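Ein Mitmachbuch für Kinder mit sensorischem Förderbedarf selbst binden

Für die Vorlesegruppe bei Coreo binde ich kleine Bücher, in denen das Kind auf jeder zweiten Seite entscheidet, wie es weitergeht. Mit 30 Seiten kommt man gut hin.

1. Geschichte aufteilen

Schreiben Sie den Anfang auf eine Seite und lassen Sie ihn in 2 Wege münden. Jeder Weg bekommt eine eigene Randfarbe. Mehr als 9 Enden werden beim Vorlesen unübersichtlich.
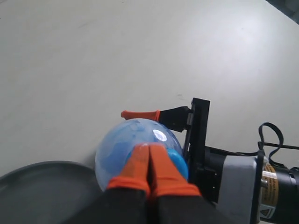
2. Text kürzen

Ein Satz pro Seite, große Schrift, kein Blocksatz. Namen dürfen ruhig ungewohnt sein: Unser Held heißt Ccori, und die Kinder sprechen ihn gern laut aus.

3. Fühlseiten einplanen

Filz, Cord und Wellpappe halten mit Textilkleber am besten. Den Kleber über Nacht trocknen lassen, vorher nichts stapeln.
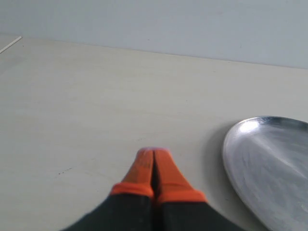
Kratzige Stoffe wie Klettband nur am Rand einsetzen, damit man sie beim Umblättern umgehen kann.

4. Binden

Aníbal Yupanqui hat mir zur Ringbindung geraten. Das Buch bleibt flach liegen, und einzelne Seiten lassen sich austauschen.

Stand: 31.07.2021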